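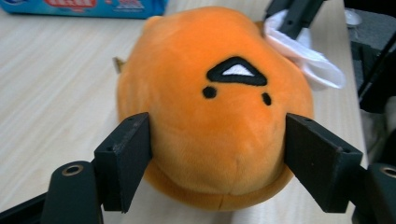

Do Cute Mascots Make People Buy More? Term Report, Consumer Behavior

Gopinath Poduval
20 August 2020

Why I picked this

Our textbook says a cute face on a product makes people like it more and spend more. It gives one study and moves on. Food turned into soft toys with sleepy little faces is all over the gift shops, so somebody is clearly buying it. I wanted to know if the face does the work or if people just like small presents.

What I did

I put an online survey out for 2 weeks in November and got 736 usable answers. Each person saw one of two made-up snack brands. Jilenov had a plain label. Dudamix had the same label with a round face on it. Everyone was asked how much they liked the brand and what they would pay for a bag.

What I found

People liked Dudamix better, by roughly half a point on a scale of 5. The price they said they would pay was the same. I ran it again without the answers from students in my own department, and nothing moved.

So the face got a smile and no extra money. That is a weak result for an idea that gets repeated in every marketing class I have taken.

Problems

Saying you would pay is not paying. Also, the names are different, and Dudamix may just sound more fun — I should have used one name for both labels. My advisor caught this after the survey closed. Most of the people who answered were under 30.

I also wrote to 6 shops asking for sales figures. Only Zarari wrote back, and they sent a catalog.

Next step

Same label, same name, real bags on a real table, with a cash box.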